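Fake Tulips – Keeping Them Clean, Upright and Not Sad Looking

Quick page this time, typed between other jobs. Red artificial tulips, small dark pot, white table.
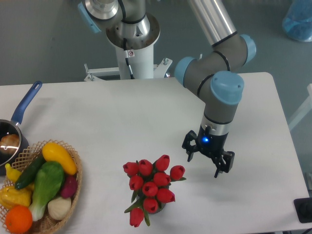
Dusting, the weekly kind

Hair dryer on COOL. Not warm, not "just a bit warm". Cheap petals curl with heat and don't uncurl. Hold it a forearm away and go from the top down.

No dryer – a soft makeup brush, the big powder kind. Brush from the base of each bloom toward the tip. Going the other way catches the petal edges and they fray if they're fabric.

Feather dusters: no. They snag on the wire bits and shed all over the table.

Do it outside or over the tub if the bunch has been sitting since February. You will sneeze.

Washing, when dusting doesn't cut it

Kitchen flowers get greasy. If the dust feels sticky, a brush only smears it.

Check for color bleed first. Damp white cloth, dab the back of one petal, look at the cloth. Pink on the cloth means no soaking, ever. Reds are the worst for this. I lost a bunch of poppies that way and the dish towel too.

No bleed? Then:

Lukewarm water in a bowl, a few drops of dish soap. I use Virby because it's what is under the sink, any mild one will do.

Hold the bunch by the stems, heads down, swish. Don't scrub. Count to ten, lift, look, swish again if needed.

Rinse the same way in plain water.

Shake gently, then hang upside down over the shower rail with a clothespin. Overnight. Standing them up wet sends water down the stems and you get rust on the wire, then brown marks.

Paper or foam flowers – skip all of that. Brush only.

The rice bag trick

From my mother in law, works on fabric flowers with loose dust. Paper grocery bag, a cup of uncooked rice (salt works too but gets into everything), flowers in head first, fold the top around the stems and shake for 35 seconds or so. Tap them out over the trash. Don't cook the rice.

Making a small pot stop tipping

Fake flowers are all head. Full bunch in a little pot and the first elbow knocks it over.

Weigh it. Mine needed 400 grams of gravel before it stopped wobbling. Aquarium gravel, washed pebbles, old coins, whatever. Put a bit of plastic bag in first so you can get it out again.

Sand is heavier for the space but leaks if the pot has a drain hole. Tape over the hole from inside.

Still wobbly? Cut the stems. Wire cutters, not your good scissors – Wenche Holmgren borrowed my good scissors for this and we don't discuss it. Take off an inch at a time, you cant put it back. For a little pot I like the blooms low, just above the rim.

Felt pads under the pot, 4 small ones near the edge. Saves the table and the pot doesn't skate when you wipe around it.

Making them look less fake

Bend the stems. Straight from the store they all point up like pencils. Real tulips lean. Pull the outer ones down and out a little, leave the middle ones higher.

Turn the heads so they don't all face the same way.

Leaves: curl the tips around a pencil, hold, let go. Do it to maybe half of them.

Hide the pot filling. Moss, small stones, or just pull a few low blooms down over the rim. Costs nothing.

Shiny plastic stems can be dulled with a fine nail buffer. Takes forever. I did 6 stems and gave up.

Snip off loose threads and those little plastic mold lines. Nail clippers.

The white table

White shows everything. Crumbs, coffee rings, the dark dust that comes off the bottom of a pot.

Microfiber cloth, barely damp, straight strokes from back to front. Circles leave swirls on a smooth top, you'll see them as soon as the sun's on it.

Dry it right after with a second cloth. That's the step people skip, then blame the table.

Ring marks: baking soda and water, a paste, thin. Leave it two minutes, wipe, no rubbing. Test on the underside first if you don't know what the top is coated with.

Red smudges from dyed petals: rubbing alcohol on a cotton swab, only the spot. Same test first. Do it the day you see it, by Thursday it's there for good. (Ask me how I know.)

Don't drag the pot. Lift it. Grit underneath is basically sandpaper.

Sun

Red fades first. Goes orangey, then a sort of tired salmon. Keep the bunch out of direct afternoon light or turn the pot a quarter turn each time you dust so it at least fades even.

UV spray exists. Manuela Serra swears by it for her balcony ones. Light coats, outdoors, let it dry completly between. Made mine a bit stiff, fine on plastic, less nice on fabric.

Storing for the season

Clean them BEFORE they go away. Dust sets if it sits.

Tissue paper loosely around the heads, then a box, stems laid flat. No vacuum bags, they crush the blooms.

If they come out squashed anyway, steam from a kettle for a few seconds, hands well back, and reshape with your fingers. Fabric only. Plastic ones go in warm water for a minute instead.

Keep the gravel in a jar with the pot. I've bought gravel three times now.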